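About Grestedo

Grestedo is a shared workshop in Parnirbridge where members build robots and small automation projects. We started in November with one room and a list of people who wanted somewhere to solder other than the kitchen. We now have 25 members. Most have day jobs that have nothing to do with robotics.

Our longest-running build is Kavwood, a pair of hand-held grippers. You hold one in each hand and use them to pick things up, and what we learn goes into the arms we want to build next. Mereana Trevaskis draws the parts and Angus Tapsell does the wiring. The fingers are on their third shape.
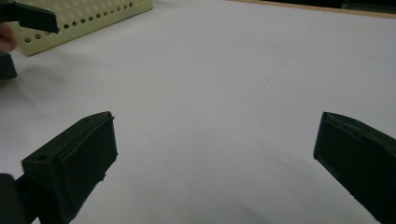
Kavwood grippers at the white table, fingers open.

We practice on ordinary household things. Rigid items came first. Cloth is harder, and members still argue over how wide the finger pads should be. If you have an opinion, bring it on a build night.

Membership is $30 a month and covers the benches, the hand tools and 16 hours of printer time. Extra printer time is charged at cost. Members buy their own motors and electronics, and we place a joint order with Semwal when enough people need parts. You don't need experience to join, but you do need to take the tool safety session before using the saws or the drill press.

Builds get taken apart and put back together often. We keep written notes on each version so the next person can pick up the work.
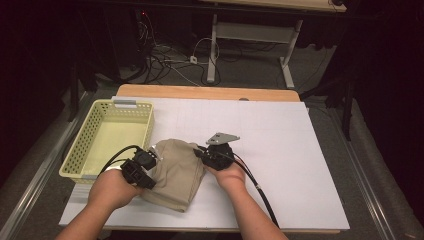
Wubit Birhane wrote to us after her first month: I came in thinking I would be writing code, and I spent most of my time on cables. Plan the cable runs before you print anything. I reprinted one housing twice over that.

To visit, email Tegan Hapeta at the front desk. Build nights run from 6:30 to 10.

Page updated Jan 28, 2018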